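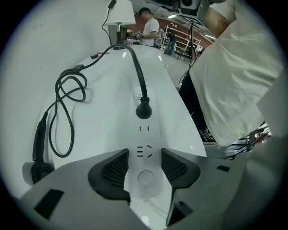

My grandfather was an electrician in a small town, and from him I have the habit that I look at the wall first when I enter a new room. Other people look at the window or the bed. I have now lived in four countries and I still do it. Every country has decided by itself what shape electricity should have, and you carry the decision of your old country in your suitcase. On the long white power strip in the photo there is one black plug near the far end, then an outlet with two slots, and closer to us one for three pins, where the slots stand at an angle in the Chinese way. When I first met this shape I thought it looked like a small worried face. Now I find it quite friendly, and it is the Danish one that seems to me too happy.

I wanted to write about adapters and what they have taught me about moving, because in July I will move again, this time to Ollden, and I have started to fill the box with cables.

The cable box is the first thing I pack and the last thing I open. It should be the opposite, I know. On my first evening in Pledley I had a lamp, a kettle and a telephone with a tired battery, and nothing of this fit into the wall. All shops were closed. I ate bread and went to bed when it became dark, and I slept very well! In the morning I walked to a hardware store and tried to buy an adapter, but I did not know the word. In my language we say something like "between-plug". I said "between-plug" to the man several times. He brought me a hose connector, then a kind of clamp. At last I drew it on the back of a receipt, and he laughed and said "adapter", which is the same word in half of the languages of Europe, only I was too nervous to try it.

I still have this adapter. It is a bit yellow and it is loose, so I do not use it for anything serious.

After that I made the mistake that many people make, and I bought a universal one. It was a Flurlow, a heavy cube with sliders on the sides, and it promised 200 countries on the package. I am not sure that there are so many ways to be a country. The cube was so heavy that it fell slowly out of the wall under its own weight, usually at night, and then my phone did not charge and I came late. I gave it to Patrício, my neighbor on the same floor, who is more patient with objects. He put a pile of books under it and was satisfied.

It was Patrício who showed me a better way. You bring one power strip from home, a good one, and you change only the plug at the end of it, or you use a single solid adapter there. Then all your old things can live together on the strip as in their own little country. I liked this very much and for two years I lived so. But you must read what is written on both the strip and the adapter, and here I was careless. My kettle says 2215 W on the bottom. The adapter was made for much less. It did not burn, but it had a smell that I will not forget, and my grandfather would not have spoken to me for a week. Since then the kettle stays behind when I move. A kettle is something you buy where you live.

My old colleague Leif Sæther has another opinion. He says that one should cut with the past, sell everything which has a plug, and buy new in the new place. He did it himself when he moved, and he told me with pride that he had paid 1449 kroner for a lamp. It is a beautiful lamp. But I have a radio from my mother, and a radio cannot be bought again in this sense, even if the shop has the same model.

So my rule for Ollden is this: the radio, the laptop and the small desk lamp come with me. The kettle, the iron and the hair dryer I will give away, and if somebody in the house wants the toaster, please write before the end of the month. It takes only one slice well, the left one.

I have 6 adapters in the box now. For Ollden I need a type which I do not have.

Search this blog
Type a word and press Enter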